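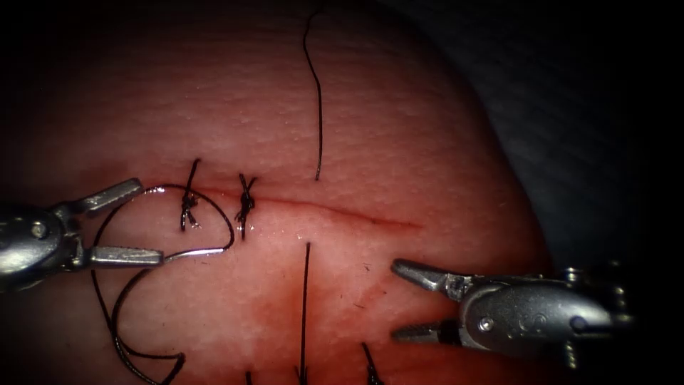 Kalby Backup: Frequently Asked Questions
Jan 31, 2025 | By Beatriz Calado

What does Kalby do?
It copies your files to a second place while you get on with your life. You pick the folders, you pick the drive, and it runs whenever the computer has been idle for 40 minutes. There is a Pause button for people who like to live dangerously.

Will it speed up my computer?
No. It's a backup program. If yours takes until lunch to start, Kalby will at least make sure your files survive whatever you do to it next.

How big is the download?
The installer is 300 MB, a good part of which is the help file. We're told some people have opened it.

I'm getting error 1003. Should I panic?
Not yet. Error 1003 means the backup drive is full or has been unplugged. Check the cable first, including the end you're sure about. If the drive is full, go to Settings > History and cut back the number of old versions you keep. You probably don't need every draft of the cover letter.
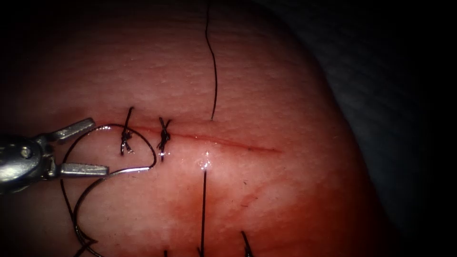 Can I use one licence on two computers?
Each licence covers a single computer. To move it, open Kalby on the old machine, choose Account > Release Licence, then sign in on the new one. If the old machine has gone to its reward, write to us and we'll release it from our end.

What happened to the Lobo theme?
It was grey text on a slightly different grey. We retired it last April and received one complaint, in writing, from the fellow who designed it.

Does it work with network drives?
Yes, provided the drive is switched on and has a letter assigned. Build 563 fixed the bug that renamed every network folder "Jemanthorpe", after our test server. If you still have one of those, update first and then rename it by hand. Sorry about that.

Contact: support desk, Embridge office | © 2025 Kalby | Back to top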